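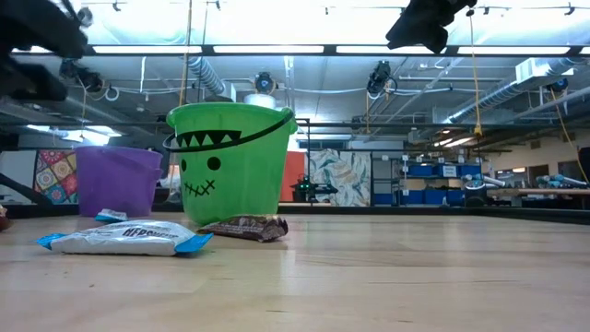

Started on the Halloween buckets early this year. There are 36 kids on our street list and I'd like to have everything bagged before the leaves come down. The green one with the monster face is my favorite, teeth and stitches and all. The plain purple one goes to whoever says monsters are for babies.

Per bucket: one bag of chips, one chocolate, one small thing. The chips go in first, lying flat if they fit. The HERS bag is a bit big for it, so I may switch to a smaller size.

Ebere Usman asked about the handles. The green one has a thin wire handle. Fold it down over the front while you pack or it gets in the way.

Last year I put the chocolate at the bottom and had 7 complaints about crushed bars. It goes on top now.

Budget is six dollars a bucket, candy included. Clivley had the buckets marked down in July and I bought too many.

Mhairi Rankin is doing name tags. If your kid has a nut allergy, send her a message with the name and house number. Those buckets get packed separately, on a different day.

Still need tissue paper, any color but orange. I have plenty of orange.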